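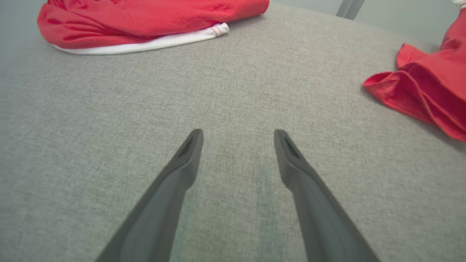

Drevaner two-finger kit for textile handling: evaluation thread
Forum: End Effectors and Tooling > Product Reviews

Z_Ezzat_Costthorpe
Posted Saturday, 9:40 a.m.

The Automation Laboratory at Costthorpe Technical College is evaluating the Drevaner two-finger kit for use in its garment sorting course. The kit is supplied by Uysal Handling and is listed at $1149, including the gripper body, one pair of tapered fingers, the wrist camera bracket and the mounting plate. The camera itself is ordered separately. The college paid the listed price and has no commercial relationship with the supplier.

The task under review is the separation and pickup of soft items from a fabric-covered surface. Red textiles on a heathered gray cover form the present set. The items are presented folded or crumpled, as they would be in a mixed return bin, and the arm is required to lift one item at a time.

Findings to date are as follows.

Mounting. The plate fitted our arm without modification. The printed guide covers this stage well, although the torque table is placed in an appendix and is easily missed.

Finger shape. The rounded tips are gentle on plush material and have not pulled threads in our use. They are less suited to a flat, single layer of cloth. Where there is a raised fold or a curled rim, the approach is simple.

Camera view. With the bracket in its standard position, both fingers are visible from the lower edge of the view up to the tips, and the area between them is unobstructed. Items on the far side of the surface may fall partly outside the view, and the arm must be moved before the full outline can be assessed.

Software. The supplied package offers position control and a force limit in 20 steps. The lower steps are too close together to be of practical use to us.

Comments from other institutions are invited, in particular on the long-term condition of the finger tips.

Zineb Ezzat
Automation Laboratory

packline_ohio
Posted 10:15 a.m.

Thank you for the report. Our department considered the same kit last year and declined it on price. A pair of fingers and a bracket should not cost $1149 when the camera is excluded. Was a comparison made with any lower-priced product?

Z_Ezzat_Costthorpe
Posted 10:32 a.m.

Two other kits were considered on paper only. Neither included a bracket for our wrist flange, and the cost of having one machined removed most of the difference. I accept that an institution with its own workshop may reach a different conclusion.

n.demirtas
Posted 11:05 a.m.

I supervise a laundry automation trial at the Brernville Textile Services Center, where 3 of these kits are in operation. I can comment on wear. The center inspects the tips after every 1000 picks. At the second inspection one pair showed light scuffing on the inner edges and was kept in service. The other pairs were passed without remark.

I would disagree with the comment on flat cloth. We pick single layers regularly. The fingers should be brought down at a slight tilt and closed slowly, so that the material gathers between the tips. Operators at our site were inclined to lower the fingers straight down, and the failure rate under that method was not acceptable to us.

Nermin Demirtaş

weft_and_warp
Posted 11:48 a.m.

With respect, the tilted approach depends heavily on what lies underneath. On a woven cover the cloth being picked and the cover can be gathered together. We had this with a loosely fitted bench cover and had to stretch and clamp it on all sides. I would ask the original poster to state how the gray cover is fastened before any pickup rate is published.

Z_Ezzat_Costthorpe
Posted 12:20 p.m.

A fair request. The cover is stapled beneath the board along its whole perimeter. The final report will include this. No pickup rate will be published until the set has been repeated with a smooth surface as well.

tooling_desk_4
Posted 1:02 p.m.

Could you say more about color? Red on gray is a generous contrast for segmentation. Our returns are largely navy and black, and the vision side failed well before the gripper was tested.

n.demirtas
Posted 1:30 p.m.

The same applied at Brernville. Dark items on a dark belt were resolved only when the belt was replaced with a lighter one. The deep folds remain difficult even with bright garments – the interior of an opening is shaded, and our software at first treated it as a separate object. White trim and bands caused a similar fault, with one garment reported as two.

packline_ohio
Posted 2:11 p.m.

That is a limitation of the software and should not be counted against the kit. My objection remains the price, and the 20-step force limit does not help the case. A continuous setting is a reasonable expectation at this level.

Z_Ezzat_Costthorpe
Posted 2:45 p.m.

Agreed on the force setting. The matter has been raised with Uysal in writing, and the reply will be posted in this thread. Darker textiles will be added to the set in May. Ms. Demirtaş, I would be grateful for the tilt angle used at your site, if the center permits its release.

n.demirtas
Posted 3:04 p.m.

I will request permission on your behalf and send the setup sheet by private message.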